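Workshop notebook – costume jewellery, Ustley collection
September, entry begun 9.15 a.m.
Entered by R. Jansen. Read and initialled by K. Kairys.

Continued from the previous entry. The condition check of the Ustley pieces was resumed this morning. The necklaces that came down in the Rivodar tins had been dealt with first, as they were the most tangled, and the remaining work concerns restringing, sorting and the choice of a permanent box.

Restringing. Two lengths of beading silk were compared. The Domel thread (fine) passes through the smaller pearls twice without forcing, which allows a knot between each bead. The Wijaya thread is stronger but will not make the second pass, and the needle had to be drawn through with pliers. Domel is to be used for all pearls. Wijaya is kept for the glass and stone beads, where the holes are wider. M. Huet has asked that the colour of the old thread be noted before it is cut. Agreed. Samples of old thread go in the small envelopes with the item number on the outside, in pencil.

The stock book shows 153 pearls held as spares. These are mixed in size and should not be used to fill gaps until they have been graded. The reel of Domel is marked 1000 metres and is nearly new.

Cleaning. Pearls were wiped with a barely damp cotton cloth and laid flat. No soap, no ultrasonic bath. The question of the amber was raised again by B. Blöndal, who is of the view that at least one of the pieces may be pressed amber or resin. The salt water test was not carried out on mounted pieces, as the mounts would be wetted. For the present the catalogue will read "amber-coloured" and the matter is left open. The hot needle test is not to be used on anything in this collection, whatever the older handbook says.

Metals. Gold-coloured chains are to be entered as "gold-coloured" until the clasps have been looked at under the loupe. Two clasps already examined carry no mark. The same rule applies to anything silver or copper in tone. S. Betancur will bring the better loupe, the one in the workshop having a chip at the rim.

Layout. Pieces were put out on cloth before boxing. A soft cover is preferred to the bare bench for this stage – beads do not roll as far, and a dropped ring does no harm. The patterned cloth is acceptable for sorting but should be changed for plain grey when catalogue photographs are taken. 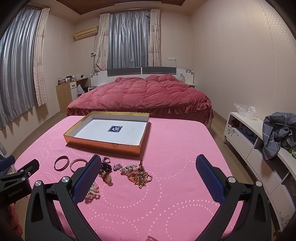

Boxing. The present rectangular box has a white interior, which helps when looking for small items, but a single open space is not suitable for the whole group. Chains must not be laid together without tissue between them. It is proposed that bangles go at one end, pearls in their own pouch, and the brooch and ring in separate folds of acid-free tissue. If dividers are cut, they should be of museum board and not glued in, so that the arrangement can be changed later.

Untangling the gold necklaces will be done by hand with two blunt needles on a flat surface. Talc has been suggested as an aid. It is not approved here, as it lodges in the links and is troublesome to remove. Allow a full morning and stop when the eyes tire. Any pendant is to be left on its chain, even where it would be quicker to take it off.

Costs. Museum board and tissue can be met from stock. The pouches will need to be ordered – K. Kairys to ask for a price on the undyed cotton ones.

Outstanding:
Grade the spare pearls by size.
Clasp marks, remaining necklaces (Betancur).
Amber or resin, further opinion (Blöndal).
Thread samples to be entered against item numbers (Huet).
Price for pouches (Kairys).

Added 4.40 p.m. The grey cloth has been found in the lower drawer and needs pressing before use.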